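Third month with the robot in the dish return room at Plesari. Writing down what has changed for us, in pieces.

1/ We used to have two people per shift sorting plastic bowls and cups. Now it's one, and that one mostly watches the arm.

2/ No layoffs so far. Saturnino moved to the loading dock in April and got the same pay after he asked twice.

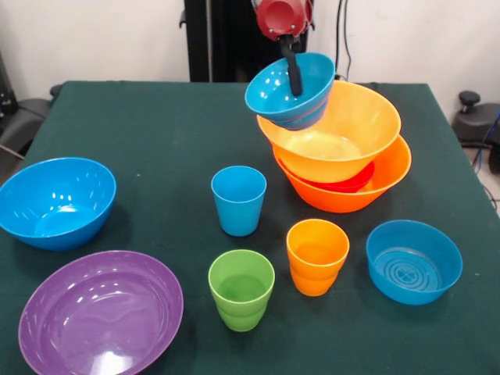

Maite Bustamante replied: Same pay, fine, but did they ask him if he wanted the dock?

3/ Fair point, Maite. They told him on a Monday and he started the next day.

4/ The arm takes one bowl at a time. I'm faster, but my wrists hurt by noon and it keeps the same pace.

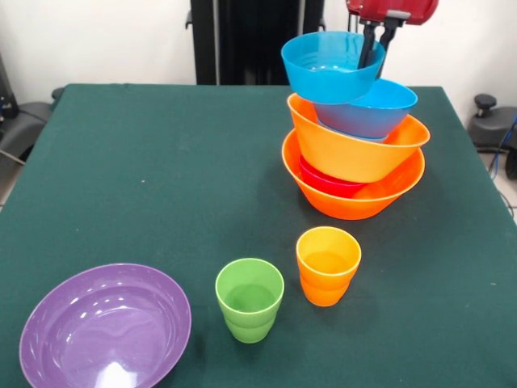 5/ What I miss is talking. With two of you sorting, the shift went by. Management has the 769 pieces on a screen and that's the talk now.

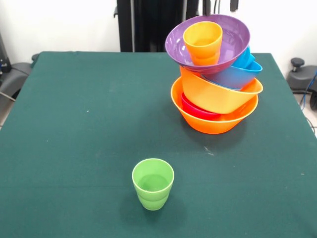
6/ Training was 2 hours. It covered the stop button and left out when to step in. A stack leaning like that one, purple bowl on top with a cup in it — I'd redo it by hand. I've asked for that in writing.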